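Trindemix
Call for testers: home craft and kitchen table study, fall round

Posted 2020-07-12

We need people who knit, crochet, sew or glue things at home and who don't mind telling us in writing what went wrong. Fall round starts in September. Paid. All remote, all by mail. Spots go fast so please read the whole thing before you write in, half the questions we get are answered further down.

What it is

Trindemix puts together pattern booklets and starter kits for beginners. Small animals, baby blankets, potholders, that kind of thing. Before a kit goes to print we send it to real homes and find out where people get stuck. Usually it's page two. Sometimes it's the yarn. Once it was the envelope.

This round has three parts and you sign up for one of them:

Cadance. Crochet kits, stuffed animals mostly. For people who have never held a hook or gave up on it. If you already crochet well, please don't pick this one, we can tell.

Serrano. Sewing by hand, no machine. Table covers, napkins, a drawstring bag. Some experience OK.

Plendura. Pattern reading only. No making. You read instructions and mark every line you had to read twice. Good for people with sore hands or not much room. 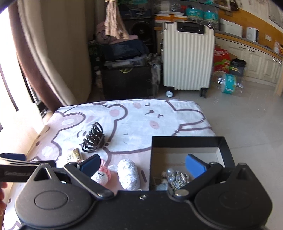 You can do it at whatever table you have. Kitchen, card table, a tray on the couch. We are not checking up on anyone's house. What we do need is decent light and a stretch of time without too many interruptions, becuase we ask you to write down when you started and when you stopped for each section, and if you were up and down ten times the numbers don't tell us much.

Who we want

Adults, 18 and up, living in the US. Any level except as noted above. Left handed people PLEASE apply, we never get enough and the diagrams are all drawn the other way round. Also anybody who learned from a grandparent and never read a pattern in their life. Also people who read patterns in a second language.

You don't need to own anything. Hook, needles, thread, stuffing, all in the box. Scissors you'll have to find yourself, we can't mail them with the kit.

Not eligible this time: anyone who sells patterns, anyone who works for a yarn company, anyone who tested in the spring round. Spring people, we love you, come back next year.

What you do

Open the box, read the first sheet, fill in the pink form before you touch anything else. Then work through the kit at your own speed. 2 forms total, the pink one at the start and the long one at the end. The long one has 46 questions. Most are check boxes. The last few want sentences and those are the ones we care about, so don't rush them at midnight.

Mail everything back in the prepaid envelope. The finished thing too, even if it's ugly, even if it has one ear. We look at the stitches up close and mail it back to you afterward if you tick the box. No tick, we keep it.
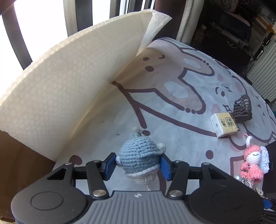

Reading time: 2 min left

Pay

$59 per kit, by check or gift card, your choice, sent after both forms are in. Plendura pays the same as the other two. Half finished kits get paid in full as long as the forms are filled out. A kit you couldn't finish is useful to us, so say where you quit and what you were trying to do at the time.

No pay for kits that come back with blank forms. Sorry. Happened a lot in spring.

How many

We have 300 places across all three parts. We pick for a mix, so applying early helps but it's not strictly first come first served. If you don't get in you go on the waiting list automatically, and people do drop out, so keep an eye on your email.

Things people ask

Can my kid help? Kid can watch. Kid can choose the color if there's a choice. The work on the form has to be yours.

Can two people in one house apply? Yes, pick different parts.

Can I post pictures? Not until the kit is on sale. After that go ahead.

What if I hate it? Write that down. Legibly.

Allergies? Yarn is cotton or acrylic, no wool this round. Stuffing is polyester. Tell us about cats only if you're worried about the mail back part, we've seen worse.

How to apply

Send us a message through the contact form with FALL TESTER in the subject. In the message put:

your first name and state
which part (Cadance, Serrano or Plendura) and a second choice
left or right handed
what you've made before, one or two lines, "nothing" is fine
the last set of instructions that made you mad, for anything, furniture, a tent, a cake mix

Don't send your street address yet. We ask for that later if you're picked. No resumes, no portfolio, please no attachments at all, they get stuck in the filter and then we never see you.

Everyone gets an answer either way. Might be a short one.

Boxes go out in September. If yours shows up crushed or with something missing write to us right away and don't start without the missing piece, we'll send another.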